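Bokari has never been shy about color, and the new Birkine low-top might be its brightest shoe yet. Designer Ifigeneia Stamatopoulos spent the winter pulling shades from old market awnings, and you can feel it - the suede panels come in saffron, brick and a green so sharp it almost hums.

There are 3 colorways in the drop, each with a gum sole and a padded tongue borrowed from the brand's running line. I've had the saffron pair on for most of January and I'm already dreading the first scuff!
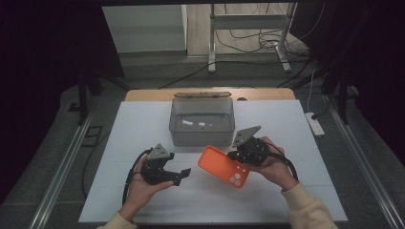 Stamatopoulos built the Birkine around one idea: a single loud panel against a quiet upper. The heel tab does that job, and it's my favorite part of the whole shoe. Think of the orange of a phone case lying on a white tabletop and you've got the effect exactly, one flat hit of color that your eye goes straight to. The laces stay cream, the lining stays gray, and everything else gets out of the way.

Only 2,000 pairs are being made, and 100 of those go to the Lashari store with a hand-stamped insole. The rest land online later in the month. Sizing runs a touch narrow, so go up half a size if you like thick socks (I do, and I did).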